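Workshop notebook, Canley house
Entry 147 — bedroom, bedding and soft items
2 Apr 2024
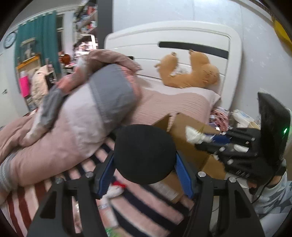 Bed before sorting, with the quilt, the ribbed pillow, the neck pillow and the open box.

Purpose of this entry: to record the state of the bedding in the main bedroom and to set out the order in which it is to be dealt with. The previous entry covered the wardrobe and is closed.

State of the bed. The quilt is bunched along one side and has not been folded. It is mainly dusty pink, with a wide gray band and some white. The striped cover lies underneath. The pink pillow is against the white headboard, and the tan neck pillow stands on it with the open side up. The cardboard box is on the bed with its flaps raised.

Labeling. The inventory had the quilt entered as "pink blanket," which is also the wording used for an item in the Laskowska room. The entry has been corrected to "quilt, pink with gray band." The neck pillow was missing from the inventory altogether and has been added under soft items, not under bedding. Colleagues are asked to keep to this division, as the two groups are stored on different shelves.

Order of work.

1. Take the box off the bed and set it on the floor at the foot. Folding around a box on the mattress was tried in the Truritetti room and produced poor results.

2. Lift the quilt clear of the cover and shake it out fully before folding. Fold lengthwise in half, then in half again, then in thirds. The gray band should finish on the outside so that the quilt can be identified on the shelf.

3. Remove the pillow and the neck pillow together and place them on the chair. Neither is to go on the floor.

4. Straighten the striped cover by its stripes. If the cover is turned even slightly, the stripes show it at once against the headboard, and this is a quicker check than measuring the overhang on each side.

5. Return the pillow to the headboard. The neck pillow goes into the box last, on top, without being pressed flat.

Time allowed for the whole sequence is 10 minutes. The same sequence with the plain cover in the Laskowska room took 7, but the quilt there was thinner.

Remarks. Séverine Boyer has asked whether the quilt should go into the box as well. My view is that it should not. A folded quilt of this bulk would take up the space intended for the smaller soft items, and the Karkska storage bags are better suited to it. She prefers the box for reasons of handling on the stairs. The question remains open and will be settled once the bags have been delivered — until then the folded quilt stays at the foot of the bed.

The headboard should be dusted along its horizontal panels while the pillow is away. This step was left out of the earlier procedure and should be added to the printed sheet at the next revision, in May.

Outstanding:
Printed sheet, revised wording for step 4
4 shelf labels for soft items
Packing tape for the box
Reply to S. Boyer regarding the quilt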